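Maddocks open day: a Saturday among the hinges

I have been wanting to get inside Maddocks for years. If you live down our end of the valley you'll know the long brick building by the canal, the one with the green gates that are always shut. Well, on April 24, 2021 they were open, and I was standing outside them 20 minutes early with a flask and a notebook!

Maddocks make hardware for doors and cupboards. Hinges, latches, catches, pulls, handles, the things you touch every day and never look at. They did four small tours that day, booked in advance, masks on, with 10 of us in each group. Mine was the second. Our guide was Nerys Eynon, who started in the packing room straight from school and now runs the finishing shop. She has a voice that carries over any machine ever built, and she needed it.

We began in the pattern room, which I could happily have stayed in all day. It's a narrow room with racks right up to the ceiling, and on the racks are the old patterns, most of them carved in wood and painted red or black. There are lion heads, scallop shells, a very stern owl that was once a door knocker for a school. Nerys let us handle a few. The owl is heavier than you'd think. A gentleman in our group asked whether they ever throw any out and she looked at him as if he'd suggested burning the place down.

Then through to casting, where they weren't pouring (Saturdays are for maintenance) but one of the foundrymen had laid out a sand mould in two halves so we could see how it all goes together. You press the pattern in, lift it out, cut the channels for the metal, close it up. He made it look like baking. When one of the children had a go at ramming the sand, a good chunk of it ended up in her shoe, and she was delighted.

The big surprise for me was the press shop. I'd imagined everything was cast, but most of the cupboard hinges are stamped from strip, and the press does 40 strokes a minute. They ran it for us on a slow setting first, then up to full speed - you feel it in your knees. The older press next to it is called the Emix, after the firm that built it, and it's kept for short runs and spare parts. It has a flywheel taller than I am and a brass oiler that somebody polishes every week.

Finishing is Nerys's own patch and she clearly loves it. Pieces go into a big tub with ceramic chips and get rumbled for hours until the edges are soft. After that it's polishing by hand on cloth wheels. She held up two pulls, one straight from the tub and one polished, and passed them round so we could close our eyes and tell them apart with our thumbs. I got it wrong!

She also talked about the difference between a handle that looks nice and one that's nice to use. Her own test is whether you can open the cupboard with a wet hand and a baby on your hip. The Nedach range came out of that idea: plain bars, a bit more room behind for the knuckles, no sharp corners. There are 70 pieces in the catalogue now, counting all the lengths and finishes.

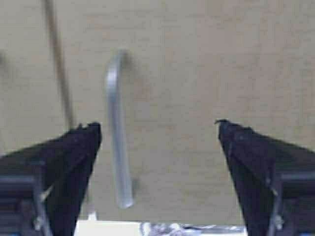
Can you fit a longer bar pull to a door that's already drilled?
Fill the old holes first, let the filler harden, then mark and drill new ones to suit the longer bar. If one of the existing holes lines up you can keep it and drill only the other.

We finished in the old drawing office, where there was tea in proper cups and a table of seconds to buy. I came away with six little brass knobs and a gate latch I have no gate for. On the wall there's a framed order from a shipping line for 800 cabin hooks, all in beautiful copperplate, with a crossed-out line at the bottom where someone had changed their mind about the screws.

A few practical things if you're thinking of going. Parking is tight, so use the Dendano yard over the bridge, which they'd kindly opened up for the day. Wear flat shoes, as the casting floor is uneven. The upstairs rooms are stairs only at present. Entry was free and there was a tin for the air ambulance by the door.

Nerys said they hope to run another one next March, with the furnace lit this time. I've already asked to be put on the list.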